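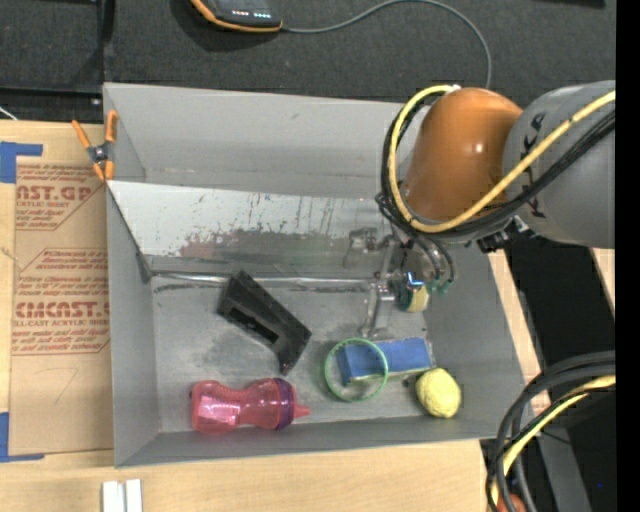 Tiromer bin kit, README for the review unit. Covers the gripper, the bin plate and the sample data that ships with it. Written fast, will tidy in October. We ran it with mixed junk on purpose – a pink bottle on its side, a blue block, a thin green ring, a pale yellow ball down in the corner by the near wall. The corner is the hard part, more on that below.

What you get
Gripper with hoses, status light, cable set, bin plate, two calibration cards. No arm. No bin either, any open gray one of the right size will do.

What you don't get
Clamps. Bring your own. One spring clamp on the rim was enough for us, two is better if your table shakes.

Setup
Bolt gripper to the arm flange. Hoses next, push until they click. Run the cables with a proper loop at the wrist, leave slack – a tight loop pulls on the connector when the last joint turns. Power up, wait 30 seconds, then start the Flunberg driver. Starting the driver first gives a timeout error that looks like a dead tool. It isnt.

Sample data
1,000 pick attempts in the main set. Another 1,000 in the "clutter" set, same objects, more of them touching. Each attempt has one still from before the pick, the target point, grip width, result. Result is pass or fail only, no partial. Labels by Asano, second check by Manríquez on the clutter set only. Main set has not been double checked, treat it that way.

Known problems
Corners. If something round sits against two walls the planner picks an approach from above and then gives up. Workaround: set wall_margin to 2 and slow the arm down.
Clear plastic. Depth is noisy, grip width comes out too wide.
Thin rings lying over another object get labeled as part of that object. Seperate them by hand before training.
Scratched metal in the bin throws reflections under strong light. Matte tape helps a bit.

Verdict so far
Good tool, thin docs. Would buy the gripper again, would skip the bin plate.

Licence
Data free for internal testing. Ask Tiromer before you publish anything trained on it.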